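Reheating Leftovers in the Hollenstein Dorms: What We Found Out
Saturday, April 24, 2021

Our group wanted to know why so much food gets thrown out in the dorms, and we ended up loving this project way more than we expected! We started in November with a short survey. 451 students in Hollenstein and Costow halls filled it in, and the answer we kept reading was that leftovers taste bad the second time. Rice goes hard, pasta dries out, and pizza turns to rubber.

So we picked rice and tested it properly. We cooked it in one big batch, chilled it overnight and split it into 29 portions. Some got a spoonful of water, some got a damp paper towel, and some went in plain.

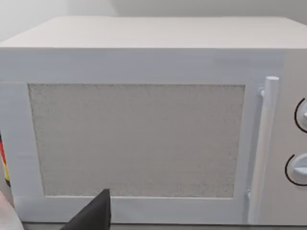
The water portions won by a lot. Our tasters gave them the best scores on all but two of the trays, and the damp towel came second. Plain rice was last every time — even at 700 watts, which we had hoped would be gentler.

We also tried spreading the rice in a ring with a hole in the middle. It heated so much more evenly! One of us now does this with everything, including chili.

Next term we want to repeat the test with pasta and take the survey over to Grudville Hall. We would also use more tasters, as 11 was too few to say much about the towel results.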